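Search this site Search Enter keyword

How the same invoice gets sold twice
6 min read

Ebise Hailu reads sales ledgers for a living. She is a forensic accountant at Hernora, a small practice that takes instructions from lenders and insolvency practitioners, and she spent most of last year on the accounts of Flukis, a packaging wholesaler that had borrowed against its unpaid invoices from two finance companies at once. Its former finance director, Čestmír Halás, pleaded guilty in April to fraud by false representation and is awaiting sentence.

The arrangement at Flukis was ordinary at the start. A business sends goods to a customer on 60-day terms and raises an invoice. A lender advances a share of the value straight away and is repaid when the customer settles. "The lender is buying a debt," Hailu said. "Everything depends on whether that debt exists, whether it belongs to the seller, and whether it has been sold before. The first question gets checked. The third is often answered by a tick in a box."

Halás ticked the box. According to the agreed facts, he uploaded the ledger to the first lender each morning and sent a slightly altered copy to the second in the afternoon. Invoice numbers in the second copy carried a different prefix, and the dates were moved by a day or two. Of the 2,945 invoices Hailu's team examined, 700 had been financed by both companies.

I asked how that could pass two sets of routine audits. She said that each audit was sound on its own terms. The auditors chose a sample, asked for proof of delivery and telephoned a few customers, who confirmed that they owed the money. "They did owe it. They owed it once. A customer has no way of knowing how many lenders have a claim on the payment, and the auditor didn't ask which bank account it was going to." 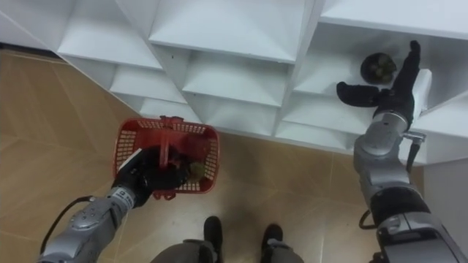
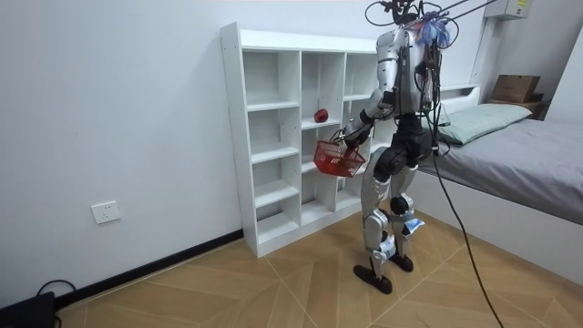
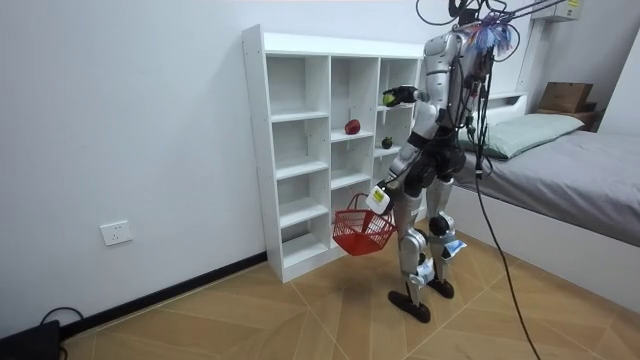

Matching the two ledgers took 11 weeks. Hailu discarded the invoice numbers at the outset and matched on customer, net amount, VAT and delivery reference, then went back to the signed delivery notes for anything that remained in doubt. The principle she works from is that goods are awkward to duplicate and records are easy. The small green apple in the last picture can be put into one compartment of that white shelf, and if it goes there it can't also be in the next. A line in a spreadsheet has no such limit, and so she tries to get back to a physical event, usually a lorry and a signature, before she relies on a figure.

Part-payments were harder. Where a customer had settled in two instalments, Halás had sometimes passed one to each lender, so that both accounts showed a balance reducing at a believable rate. Seven customers accounted for nearly all of these. "It bought him time. A debt which is being paid slowly looks like a slow customer. A debt which isn't being paid at all gets a phone call."

Tiruwork Ambaye, the solicitor who acted for the second lender, told me that priority between the two was the main argument once the facts were settled. Her client had taken its assignment later but had been the first to give written notice to some of the customers. "The general rule in England follows the order of notice, provided the later party didn't know of the earlier assignment," she said. "So we had to go through it customer by customer. There was no single answer for the whole ledger." The lenders reached terms before trial and the split is confidential.

Hailu would like lenders to share a hashed record of each invoice at the point of funding. A pilot called Clona did this with a small group of firms, although she noted that it compared invoice numbers and would have missed the Flukis prefixes. In her view the match should be on delivery reference and amount, with a tolerance on the date.

She was cautious about how much would have been recovered by earlier detection. The money had gone on wages, rent and repayments to the lenders themselves. Her report traces each advance to the account it left, and the schedule of tracing entries is longer than the report.

Comments (3)

Erasto Owino
Useful on notice. We require a bank statement showing receipt into the trust account for every sampled invoice. Adds a day to the audit.

Eldana Negash
Was the second facility with or without disclosure to customers? If notice was given to some of them I assume it was mixed, but the article doesn't say.

ledgerclerk
Credit notes are the other one to watch. Raised after funding, never passed on.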